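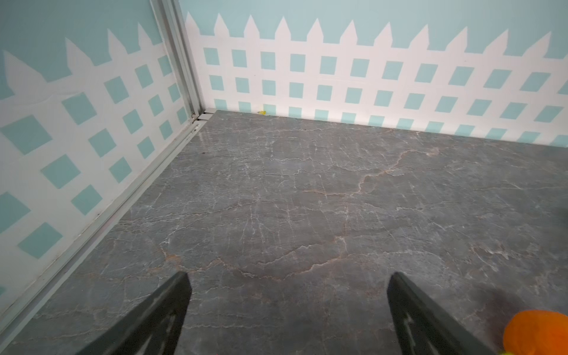 Home | News | Minutes | Get Involved | Contact

June
Posted by Viorica Zupan

Filed under: Meetings & Minutes

Minutes, set and props meeting, Saturday, 9 a.m.

Present: me (Viorica, taking notes again), Blagoje Pavlović, the two Hodžić sisters, Petra from costumes for the first half. Apologies from the Tirnetti end, they had a delivery.

1. Last minutes
Read and agreed, except Blagoje wants it written down that he never said he would paint the bench. Fine, Blagoje, it's written down! The bench still needs painting.

2. The garden corner
We spent most of the morning on this one. We all like the picket-fence panels. The white lattice on the pale aqua looks so fresh, and I love the row of points along the top with the plain aqua above them. There's a faint crease in the left-hand panel, up toward the top, and we went back and forth on it for ages. Blagoje says leave it, no one past the second row will see. I'd like to have a go at smoothing it with a cloth and a hair dryer on low, from the back. Agreed I can try, but I stop if the print starts to look shiny.

Then the floor. The older Hodžić sister thinks gray marble is wrong for a garden and wants grass. I said it could be a terrace, and those rusty veins running through it are really pretty with the aqua (I will die on this hill). Put to a vote, marble stays, three to one, with Petra not voting as she was on the phone.

The metal post in the corner stays silver. We did talk about painting it white to go with the fence, but paint would get into the groove and we'd never get it out again. Ivy was suggested. I have plenty of fake ivy at home and will bring a bag so we can see.

Also, could whoever is in next please run a brush into the bottom of that corner where the post meets the floor. It's either bits of dirt or wear, and I'd like to know which before we order anything.

3. Money
We have 789 left for the season. The quote from Bruvell for a spare panel in the same print came in higher than we hoped, so we're holding off until I've had my go at the crease. Blagoje will ask them if they do offcuts.

4. Storage
Skiltance will let us keep our shelf until the end of the season, but they want the 14 paint cans gone. Most are dried up anyway. The younger Hodžić sister has a car with a big trunk and kindly offered. Thank you!!

5. Any other business
Petra needs to know if anyone sits on the floor in act two, on account of the pale skirts. Yes, two people do. She sighed and wrote it down.

The kettle has been leaking again. I'll bring mine.

Finished at 11:15. Next meeting same time, same room, and please bring your own mug.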